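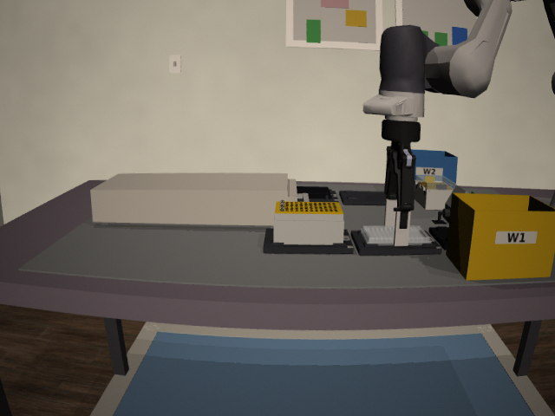
April 18, 2026

Equipment list for the bench, second pass. Torunn wants the numbers before the Judden quote lapses, so this is what I have. The arm and the parallel gripper are settled. What isn't settled is everything that goes under the labware. In the sim layout the tip box and the well plate each have their own black base plate, and there are two more flat plate holders toward the back of the table. Ivwood sells theirs in packs of 3, and I'd get two packs to have spares.

W1 and W2 boxes: the simulated W1 hangs over the table edge. Either we buy a wider table or a smaller box. I'd go with the box. Linnea to check what Bisht has.

Gripper fingers – one spare pair, 72 each. Not worth arguing over.

Work mat: 300 for the cut-to-size one from Zistum. Could wait. The sim has the mat over most of the tabletop, and I'd like the real one to match so we don't have to redo the heights later.

Lead time on the arm is 7 weeks from the order. Everything else is shorter, so the arm order goes in first and the small stuff can follow.

Still open: service contract (Judden wants an answer with the order), and whether the January leftover can be used for the shelf. Ask Torunn.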